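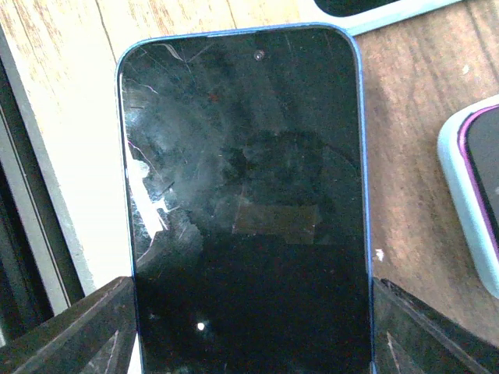 4 練習録音を聴き返す

4.1 録りっぱなしの山

前の節ではHusardとShaikhという二つのバンドの成り立ちと、曲が持ち込まれてから形になるまでの大まかな流れを書いた。この節では、その流れの途中に必ずと言っていいほど顔を出す練習録音の話をしたい。スタジオに入って、誰かがスマートフォンをアンプの上かどこかに置き、録音ボタンを押し、終わったら共有フォルダに放り込む。バンドをやったことのある人なら「ああ、あれね」で済む話だと思う。私も大学時代に下手なベースを弾いていたので、調査を始めたころは完全に「ああ、あれね」の側にいた。

手元にあるのは、ほぼ15か月のあいだに二つのバンドの共有フォルダに溜まった58本の録音で、合計すると2711分になる。全部聴いた。自慢したいわけでもないのだが(いや、少しは自慢したい)、同じ曲のサビの手前で同じように止まるのを延々と聴いていると、夜中に台所で皿を洗いながらそのサビの手前だけを口ずさんでいる自分に気づいたりする。サビには行けない。録音がそこで止まるからだ。

一本の長さはばらばらで、スタジオに入ってから出るまでを丸ごと録ったものもあれば、ギターのフレーズをひとつ忘れないように録っただけの短いものもある。ファイル名も統一されていない。Husardのほうは仮題と連番がついていることが多く、Shaikhのほうは端末が勝手につけた名前のまま放置されている。この違いは几帳面さの差だと最初は考えていたのだが、4.3で書くように、聴き返すときの探し方の差と結びついているらしい。

先に断っておくと、私はここで録音の音質を論じるつもりはない。低音は潰れているし、シンバルはずっと紙を破るような音で鳴っているし、歌はだいたい何を言っているかわからない。けれども、当人たちはその潰れた音から驚くほどたくさんのことを聴き取っている。何がどう聴き取られているのか、そして聴き取ったことが次の練習にどう持ち込まれるのか。この二点がこの節の中心になる。

4.2 録る人、置く場所

録音を担当するのは誰か、という質問を最初の聞き取りで全員にした。答えはきれいに割れた。Husardでは全員がドラムのSaoirse Dolanの名前を挙げ、本人だけが「決まってないと思うけど」と言った。フォルダの履歴を見ると、たしかに大半は彼女の端末から上がっている。Shaikhのほうは全員が「決まっていない」と答え、履歴のほうも本当に決まっていなかった。

担当が自然に決まっていく過程というのは、聞き取りではなかなか捕まえられない。本人たちにとってはいつの間にかそうなっていたことなので、尋ねても「なんとなく」しか返ってこない。ただ、Dolanがあるとき漏らした話は手がかりになると思う。ドラムは準備に時間がかかる。ほかのメンバーが音を出し始めるころ、まだ椅子の高さをいじっている。逆に片付けも遅い。つまり部屋に最初から最後までいる。だから最初に録音ボタンを押すのも、最後に止めるのも、彼女の役回りになりやすい。

「べつに好きでやってるわけじゃないよ。止め忘れると帰り道の鞄の中の音がずっと入るでしょ。あれをみんなに聴かれるのが嫌なだけ」

ちなみにその鞄の中の音は、フォルダの中にちゃんと残っている。誰も消していない。鍵がじゃらじゃら鳴って、遠くで誰かが揚げ物の話をしている。私はこの録音がかなり好きで、2711分のうちで一番くつろいで聴けたのはここだったかもしれない。

録音に使う道具にも触れておく。レコーダーの専用機を買ったという話は両バンドで一度ずつ出たが、どちらも使われなくなっていた。理由を尋ねると、電池がどうの、パソコンにつなぐのがどうの、といろいろ出てくるけれど、要するに手元にあるもので足りているのだと思う。スマートフォンなら画面にひびが入っているようなもの(図1)だって、マイクと保存先が生きていれば練習録音の用は足りるわけで、求められている水準はその程度のところにある。これは手抜きの話に聞こえるかもしれないが、水準が低く保たれているおかげで毎回録れる、という面は見逃せない。レコーダーを買った時期の録音は、むしろ本数が減っているのだ。いい音で録ろうとすると、録るに値する演奏かどうかを考えてしまうのだろう。私もそうだった。四トラックの録音機を買った途端に曲を作らなくなったことがある。

置く場所については、もう少し面白いことが起きている。練習スタジオのGisierには広さの違う部屋がいくつかあって、Husardはたいてい奥の細長い部屋を使う。この部屋ではどこに置いてもドラムが大きく入る。Dolanは自分の音ばかり入るのを嫌がって、端末を部屋の反対側のキーボードスタンドの足元に置く。すると今度はキーボードのペダルを踏む音が、妙に近く、こつこつと入る。何本か聴いているうちに、私はこのこつこつで曲を判別できるようになった。拍の裏で踏む曲と、踏みっぱなしで小節の頭だけ踏み直す曲がある。

こつこつの話をHusardのメンバーにしたら、キーボードの彼が急に真顔になった。自分がそんなに踏み直しているとは知らなかったらしい。次の練習の録音では踏む回数が明らかに減っていて、そのせいで和音が途切れ、本人が演奏を止めて「やっぱり戻す」と言う声が入っている。調査者が余計なことを言って演奏を変えてしまった例として、恥をしのんで記しておく。

Shaikhは置き場所を気にしない。気にしないので、毎回違うものが大きく入る。ある回はベースばかり、ある回は歌ばかり、ある回はほとんど空調の音である。録音どうしを比べるには不便このうえない素材なのだが、メンバーのひとりは「今日は誰の回かな、と思って聴く」と話していた。ベースの回、歌の回、空調の回。偶然のソロ盤みたいなものだろうか。このバンドの曲では、目立たないはずの楽器の動きがあとから主役に格上げされることがよくあって、前の節で取り上げた中間部の下降フレーズも、もともとは「ベースの回」を聴いた歌い手が鼻歌でなぞり始めたものだった。置き場所の無頓着さと編曲の癖のあいだに因果関係がある、とまで言い切る材料はない。ないのだけれど、無関係だと言われたら私はたぶん食い下がる。

4.3 どこで聴くか、どう探すか

聴き返す場面は、当然ながら観察しにくい。ひとりで、移動中に、片耳で、という聴き方がほとんどだからだ。そこで協力者には、聴き返したときに短い音声メモを残してもらうことにした。「いま聴いた。バスの中。三曲目の入りが速い」くらいの、ごく簡単なものでいい。これが思った以上に面白くて、途中からは録音そのものよりメモのほうを楽しみにしていたくらいである。

メモの中身をざっと読むと(音声を文字に起こしたので「読む」でいいと思う)、聴き返しには大きく二つの型がある。ひとつは確認のための聴き返しで、聴きたい箇所が最初から決まっている。さっき速くなった気がするけれど本当に速かったか。あの和音は合っていたか。目当ての箇所にまっすぐ飛んで、聴いて、止める。もうひとつは流しっぱなしの聴き返しで、頭から再生して、ほかのことをしながら、何か引っかかるまで待つ。

確認の型はHusardに多い。ファイル名に仮題がついているのはこのためで、目当ての曲がすぐ出てこないと困るのだ。DolanはFandnessという共有用のアプリでファイルに印をつける機能も使っていて、曲の切れ目に短い言葉を入れている。「頭」「頭(やり直し)」「途中から」「笑ってる」。最後のひとつは何のための印かと聞いたら、笑い声のところは演奏が止まっているから飛ばせる、という実務的な答えが返ってきた。ところが別のメンバーは、まさにその印を目当てに再生していた。嫌なことがあった日に聴くのだそうだ。

流しっぱなしの型はShaikhに多い。ファイルに名前がないので、そもそも目当てに飛べない。夕方の台所で、洗濯物を干しながら、あるいは仕事の帰りに遠回りをしながら、順に流す。メモもそれに見合ったものになっていて、「なんか途中、いいところがあった。どこかはわからない」などというのが平気で出てくる。困る。こちらは分析したいのである。私はその「いいところ」を探して該当の録音を三度聴き、候補を四つ見つけ、本人に聴かせた。どれも違った。最後に本人が首をかしげながら選んだのは、演奏の切れ目で誰かがチューニングをしている箇所だった。

笑い話のようだが、後日そのチューニングの音はちゃんと曲の冒頭になった。開放弦を順に鳴らして、ひとつだけ少し下げ、そのまま歌に入る。いま彼らのライブの一曲目はこれである。客席の何人かは、まだ準備中だと思って話し続ける。それも込みで気に入っているらしい。

どちらの型が優れているという話をするつもりはないし、ひとりの人が両方をやることももちろんある。Husardのギターは、普段は確認しかしないくせに、九月の新曲ができなかった時期だけ、昔の録音をひたすら流していた。そのころの彼のメモは長い。道の工事の話や、隣の席の人が食べているものの話が延々と続いて、終わりのほうでようやく「あ、これ使えるな」と言う。型は人についているというより、そのときの困り方についている、と言ったほうが近いかもしれない。直したいものがあるときは飛び、探しものがあるときは流す。

4.4 耳の食い違い

録音を聴いた人どうしが次の練習で顔を合わせると、話が噛み合わない場面が出てくる。同じ演奏を同じ録音で聴いたはずなのに、何が起きていたかの説明が食い違うのだ。私はこの食い違いが見たくてスタジオに通っていたと言ってもいい。

典型的なのは速さをめぐるやりとりである。Husardのある曲では、二番に入ると速くなる、という指摘がギターから出た。Dolanは速くなっていないと言う。その場で録音を再生する。全員で黙って聴く。聴き終わってギターが「ほら」と言い、Dolanも同時に「ほら」と言った。両方とも自分が正しかったと思っている。

あとで波形を測ってみたところ、拍の間隔はほとんど変わっていなかった。ではギターの聴き間違いかというと、話はそう簡単に片付かない。二番からベースが八分で刻み始めて、音の数が増えている。密度が上がれば速く感じるのは自然なことで、そのとき彼が直してほしかったのは、その「急かされる感じ」のほうだった。ただ彼の手持ちの言葉では、それは「速くなる」になる。ドラマーに「速くなる」と言えば、当然ドラムの話になる。

この件がどう決着したかというと、ベースが二番の前半だけ四分に戻した。決めたのはベースで、それまで一言もしゃべっていなかった。再生が終わって二人が言い合っている横で、アンプの音を絞ったまま、四分で弾いてみている音が録音に入っている。言い合いの声がだんだん小さくなって、ギターが「それ」と言う。私はこの数十秒を学会で流したかったのだが、言い合いの中身に少々まずい言葉が含まれていたため、許可が下りなかった。

こういうことがあるので、共同研究者のNuala Eganは、録音は議論の決着をつけるための証拠としては案外弱い、と早くから書いていた。彼女の言い方を借りれば、録音は「一緒に指をさせる場所」である。何が映っているかに合意がなくても、ここだ、と同じ箇所をさすことはできる。さした先で各自が別のものを聴いていても、練習は進む。私は最初この考えに半信半疑で、証拠として使っている場面だってたくさんあるじゃないかと何度も食ってかかった(そのたびに彼女は紅茶を淹れに席を立った)。いまは八割がた彼女に賛成している。

残りの二割について書いておく。歌詞の間違いと構成の間違いに関しては、録音はやはり証拠として働く。サビを一回多くやったかどうかは、再生すれば誰の耳にも同じように聞こえるし、指摘された側もあっさり引き下がる。Shaikhの歌い手は、自分が歌詞の順番を入れ替えていたことを録音で知って「うわ、本当だ」と言い、そのまま入れ替えたほうを採用した。証拠として認めたうえで、証拠に従わなかったわけである。数えられることは証拠になりやすく、感じることはなりにくい、と整理してしまえば当たり前に聞こえるだろうか。けれど現場では、感じることが数えられることの言葉を借りて出てくるから、ややこしい。「速い」「長い」「大きい」はどれもその類だった。

「大きい」の例もひとつだけ。Shaikhの練習で、ギターが大きいと全員が言った回がある。ギター本人は、つまみには触っていないと言い張った。録音を前の回と並べて聴くと、なるほどギターは大きい。大きいのだが、その回の端末はギターアンプの上に置いてあったのである。置いたのは歌い手だった。で、ここからが私には不思議だったのだけれど、端末の位置が判明したあとも、彼らは「でも大きかったよね」と言い続けた。録音を聴く前から、弾いている最中からそう感じていた、と。聴き返した音が、部屋の中の記憶を塗り直してしまったのか。それとも本当に大きかったのか。これは今の材料では決められない。部屋の音を別に測っておけばよかったと思うが、測っていない。

4.5 聴かない人

ここまで聴き返す人の話ばかりしてきた。けれども聴き返さない人もいる。Husardのベースがそうで、彼は共有フォルダに一度も入ったことがない。招待の通知が未読のまま残っているのを見せてもらった。

聴き返さない理由を尋ねると、彼は少し考えて、聴くと次にそのとおり弾いてしまうから、と答えた。録音の中の自分は一回きりのことをやっているだけなのに、聴くとそれが正解に見えてくる。正解が見えると手が固くなる。だから聴かない。必要なことはほかの三人が言ってくれる。

この分担はうまくできている。ほかの三人は録音を聴いて、細かいところにこだわり始め、こだわりすぎて曲が動かなくなることがある。そういうとき、何も知らないベースが前回とまるで違うことを弾く。怒られることもあるし、喜ばれることもある。4.4の八分の刻みだって、前の週には存在しなかったものだ。つまり、もめごとの種をまいたのも、それを引っ込めて場を収めたのも、録音を聴いていない人だった。

ひとつ付け加えると、彼はまったく過去を参照していないわけでもない。練習の帰り、駅までの道で、その日やった曲をずっと口で弾いている。でゅん、でゅん、でゅでゅん、という具合に。私は何度か一緒に歩いたが、話しかけても返事が上の空で、信号で止まったときだけ会話ができる。Dolanに言わせると、あの人はあれで録音しているのだから、放っておけばいいとのこと。同じ道を歩いた別のメンバーが翌日に残したメモには、彼の口ベースがうつって眠れなかった、とあった。

口で弾かれたものが翌週どれだけ残っているかを、帰り道に同行した数回について照らし合わせてみた。音の高さはけっこう変わっている。残っているのは、どこで休むかのほうだった。休みの位置は、私が確かめた範囲ではほぼそのまま翌週に運ばれていた。共有フォルダの録音から持ち込まれるものは、これとは性格が違う。聴き返した人たちの発言を追っていくと、話題になるのは鳴っている音のことばかりで、鳴っていない箇所に触れた発言はとても少ない。小さなスピーカーや片耳のイヤホンで聴く録音では、休みは空調やこつこつで埋まってしまって、休みに聞こえないのかもしれない。

4.6 この節の材料について

最後に、材料の偏りについていくつか書いておく。まず、音声メモは聴き返すたびに残してもらう約束だったけれど、忘れられた回のほうがずっと多いはずである。とくに、聴いて何も思わなかったときのメモはほとんどない。何も思わなかった、と録音するのは誰にとってもばからしいので、これは仕方がない。聴き返しが実際より実り多いものに見えている可能性は頭に入れておいてほしい。

つぎに、共有フォルダからは、上げる前に消された録音が見えない。Dolanは端末の容量が足りなくなると、上げていないものから消すと話していた。Shaikhについては、メンバーの誰かが機種を変えたときに、まとまった量が失われたらしい。失われた分に何が入っていたのか、当人たちの記憶はまちまちで、ひとりは「一番いいのがあった」と言い、ひとりは「何もなかった」と言う。失われた録音の評価が高くなりがちなのは、なくした傘が一番気に入っていた傘になるのと似たようなことだと思うので、前者の証言は割り引いて扱った。

それから、私が通うようになって録音の本数が増えたのではないか、という疑いがある。Eganにも査読の前の段階でここを突かれた。フォルダの履歴を見るかぎり、私が入る前と後とで上がる頻度に目立った差はない。ただし、私がスタジオにいた日の録音は、いなかった日のものより最初の雑談が短い。早く弾き始めている。客が来ているような気がしたのだろう。何度か通ううちにこの差は消えて、後半には私の靴の話で十分近く使っている録音もある。

靴の話が含まれる録音は分析から外していない。雑談の長さと、そのあとの演奏の止まりやすさの関係は、次の節で曲ごとに見ていく。

図1 画面にひびの入ったスマートフォン。画面は消えている。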